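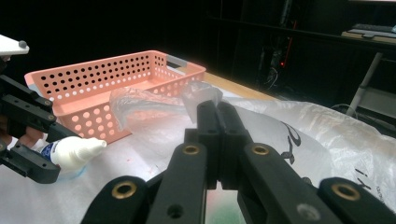
*Clear film and one of the pink baskets on the sorting table at Grisgate.*

**Basket swap is back, and we need your tubs**

10/28/23 – I popped down to the Grisgate rooms this morning meaning to stay for twenty minutes and came home well after lunch, so you can guess how the craft cupboard clear-out is going. Slowly! But it is going, and I promised Laiba Mughal I'd write a few lines for the Premton page before everyone forgets what we said at the last meeting.

For anyone who missed it, the cupboard by the back stairs has to be emptied by the time the painters arrive, and everything in it has to be sorted, bagged or passed on. Laiba did a first tally last week and got to 191 items before she gave up and put the kettle on. That was only the top shelves. Glue, ribbon, card, tissue paper, half-finished Easter bonnets from April, the lot.

The plan is to put each sort of thing in its own plastic basket, the kind with holes in the sides, so you can see what's in it without tipping it all out on the table. I'm a big fan of these. They stack, they rinse clean under the tap and the little ones can carry them by the handle ends (the old wooden crates gave me splinters every single term and I won't miss them). We've got 19 so far, mostly from the Clustisow branch, who had a pile going spare after their own tidy in the summer. Thank you, Clustisow!

We could do with a few more, any colour, about the size of a washing-up bowl or a bit smaller. If you've one at the back of a cupboard with pegs in it, I'd love it. Lids don't matter.

A word on the plastic film, as I was asked twice today. Please don't put it in the green bin outside. Clean clear wrap goes in the sack hanging on the kitchen door, and Mr Ghauri takes it to the collection point at the supermarket when he does his shop. Anything sticky or painty goes in the ordinary rubbish. Bubble wrap we're keeping – the toddler group prints with it.

Glue is the other headache. There must be some 3 years' worth of bottles in there and plenty have set solid, so if you're helping, give each one a squeeze over scrap paper before it goes in a basket. The dried-up ones can be thrown out. I did a dozen and my fingers are still tacky as I type this.

We've three more sessions before the painters start, all of them from ten until whenever we run out of biscuits. Turn up for as long as you like. Old clothes are best and there's plenty of tea. If you'd like to drop baskets off without stopping, leave them inside the porch and put your name on a bit of tape if you want them back afterwards.

Spare card and ribbon will be on the table by the front door from next week, free to take. The good scissors are staying put, so please don't ask!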